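The Clear Desk Gospel

Clear your desk and you will clear your mind. Lirivix, a consultancy that charges $600 for a half-day workshop, has been selling that line to offices for years, and I have yet to see what it rests on.

I sat through one in August. The trainer, Annelies Van Acker, had 27 of us sort our belongings into keep, move and bin. My stapler went in the box. By the next afternoon I was borrowing one.

Lies Van Damme runs accounts at Barua, where the rule has been in force for seven months. "People put everything in the drawers," she told me. "Then they can't find it." Her own drawer held 38 pens and a stack of unsigned forms — all of it technically tidy.

The workbook promises sharper focus and fewer mistakes. I asked Lirivix for the study behind this and got a brochure.

A bare white surface does look calm, I'll give them that.

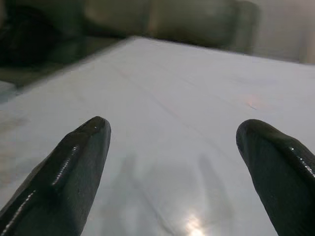 What the drawers cost

Barua has since ordered extra cabinets. Van Damme signed the invoice and filed it in one of them. She is still looking for the warranty.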